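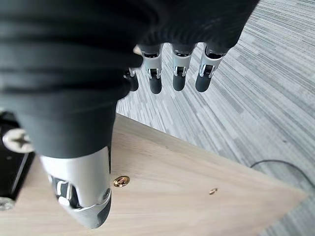
Teaching a five-finger hand by teleoperation: a guide for people who doubt it

Filed under: Bench notes, Manipulation
Written by Esperanza Benavides, with corrections from Binta Okeke

I have read a lot of pages that promise you can put on a glove, wave at a robot, and come back after lunch to a machine that can do your job. I don't believe them, and I have spent enough evenings doing this to have earned the right. Teaching by remote control works for some tasks, some of the time, with a good deal of throwing away in between. What follows is the way I do it now, including the parts I still think are a waste of effort.

You will need an arm with a five-finger hand, a wrist camera, a glove or other tracker for your own hand, a machine to record on, and a board to work over. I use the Vadness glove and record with Grileo. Neither one is magic. If you have something else, most of this should carry over, apart from the menu names.

Before you start: do you need fingers at all?

Ask this first. If the task is "pick up the block, put down the block," a two-jaw gripper will learn it from fewer demonstrations and break less often. Five fingers give you more joints to track, more joints to get wrong, and a thumb that never quite goes where yours does. Binta thinks I'm too hard on hands and that a gripper only looks better because we choose gripper-shaped tasks to test it on. She may have a point. I still start every project by trying to talk myself out of the hand.

The task in this guide is an edge grasp: the thumb stays on top of a board, the fingers go past the edge, and the hand closes on the board from both sides. It's a fair job for a hand, and it is short enough that you can repeat it many times before you get sloppy.

Step 1. Set up the board

Use a board with some thickness to it and screw down whatever can be screwed down. A board that creeps a little with each attempt will teach the robot that boards are always creeping, or teach it nothing. Leave one long edge clear so the fingers have room to drop past it.

Screw heads in the surface are fine. People online will tell you to cover them because they "confuse the model." I tried it both ways and couldn't tell the difference. What did hurt was tape. I had put a strip down to mark where the thumb should land, the policy learned to go to the tape, and when I peeled it off the whole thing fell apart. If you mark positions for yourself, mark them somewhere the wrist camera can't see.

Route your cables before you record. A cable that lies in one place on Monday-morning footage and another place in the evening is one more thing that changes for no reason. Tie it down or move it well clear of where the fingers travel.

Step 2. Dress the hand, or don't

A fabric cover over the back and palm keeps dust out and keeps you from snagging wires. It also bunches. Check that it doesn't ride down into the thumb joint when the thumb swings across. Open and close the hand through its full range a few times, slowly, with your eyes on the cuff.

Decide now whether the cover stays on. If you record half of your episodes covered and half bare, you have two different-looking hands in your data. Some guides call that useful variety. I call it finding out in week two that half your set is no good to you.

Step 3. Place the wrist camera

You want the thumb tip and at least two fingertips in view at the point of contact. You won't get everything. With a camera that close, the thumb looks huge and one finger or another will usually be hidden behind the hand. Don't spend a day chasing the perfect angle. Pick the one where you can see the gap between the thumb and the fingers, lock the mount, and write down the position.

A fixed second camera off to the side helps more than any clever wrist placement. If you only have money for one extra thing, get that and skip the fancy glove.

Step 4. Calibrate your glove, then distrust it

Run the calibration in Vadness with your hand flat, then in a fist, then with the thumb touching each fingertip in turn. It will tell you that it succeeded. It always tells you that it succeeded. Ignore the green check mark and do this instead:

Hold your hand still in the air and watch the robot's fingers. If they tremble, your tracking is noisy, and you will be recording the noise.
Touch your thumb to your index finger. See whether the robot does the same or leaves a gap.
Spread your fingers past an imaginary edge with the thumb held back. This is the pose you will use the most.
Take the glove off, put it back on, and repeat the test.

That last one is where most setups fail. Gloves shift. I recalibrate every time I take mine off, and again halfway through a long session.

The thumb deserves special suspicion. A human thumb rolls as it moves, and the robot's thumb mostly doesn't, so the software has to guess which of your motions matter. In Grileo you can change the thumb scaling under the mapping settings. Turn it down until the motion feels a little dull. You'll reach less far, and you'll also stop jabbing the board.

Step 5. Practice without recording

Do the task by remote control until you are bored. My first attempts at anything are slow and full of little hesitations, and a learner copies hesitations very well. One of my early policies would glide down to the board, stop dead, hang there, and then carry on. I spent two days looking for a software bug. Binta watched the playback over my shoulder and pointed out that I was stopping there too, every time, to check my thumb.

For the edge grasp, settle on an order and stick to it:

Come in from above with the hand open.
Line up so the board's edge runs between the thumb and the fingers.
Lower until the thumb is close to the wood and the fingers are past the edge.
Close the fingers first, then bring the thumb down.
Hold, then release in the reverse order.

There are other ways to do it. Some operators bring the thumb down first and use it to feel for the surface, which makes sense on a hand with good touch sensing. Either is fine as long as every demonstration does the same thing. Mixing the two is a reliable way to get a robot that does neither.

Step 6. Record

Keep episodes short. Start from the same rest pose, but shift the approach a bit each time, so the robot sees the edge from more than one direction. Say out loud or press a key when an attempt goes wrong, and flag it right then. You will not remember later.

The vendors like to say that 28 demonstrations are plenty. For a demo filmed on the same bench under the same lamp, maybe. I got something that looked good at that point and failed as soon as I rotated the board. At 200 it was dependable on the bench I had trained it on. I have seen people push on to 900 for the same task, and having watched the results, I'm not sure they bought anything except sore wrists.

Stop when you are tired. Tired demonstrations are worse than none because they look all right in the file list.

Step 7. Throw things away

Play everything back at double speed. Delete any episode where:

the thumb scraped along the board before the fingers were past the edge
you corrected yourself more than once
the tracking dropped out, even for a moment
you "saved" a bad grasp with a lucky wiggle

The last kind is hard to delete because it ended well. Delete it anyway. There is an argument for keeping recoveries so the robot learns to fix its own mistakes, and I agree with it in principle. But a recovery you did on purpose and a fluke are different things, so record your recoveries as their own batch, with their own label.

Step 8. Train and test like you don't want it to work

I won't go through training settings because yours will depend on your software. Testing is the part people cheat on. Write your test positions down before you train. Turn the board. Change the lamp. Have somebody else set the start pose. Count the first try only, with no nudging.

If it fails, look at the failure before you go and record more. When the fingers land on top of the board in place of going past it, the trouble is usually the camera view or the approach. When the grasp is right but weak, look at your thumb scaling. More data of the same kind fixes neither of these.

Was it worth it?

For the edge grasp, a scripted motion with a fixed board would have taken me an afternoon. The taught version took most of March. It handles a turned board, which the script would not, and it still gets confused by a board that is much darker than the one it learned on. If your parts never move, write the script.

Comments

Jirken: I skip the flat-hand calibration and only do the fist. Saves time and I never saw any harm from it.

Esperanza: Try the thumb-to-finger test afterward and see if you still think so. Mine was off by a finger's width.

Edet: Does the reverse-order release matter? I just open everything together.

Binta Okeke: On a board that's screwed down, no. On a loose one the fingers can drag it as they open, so we release the thumb first and let the fingers swing clear after.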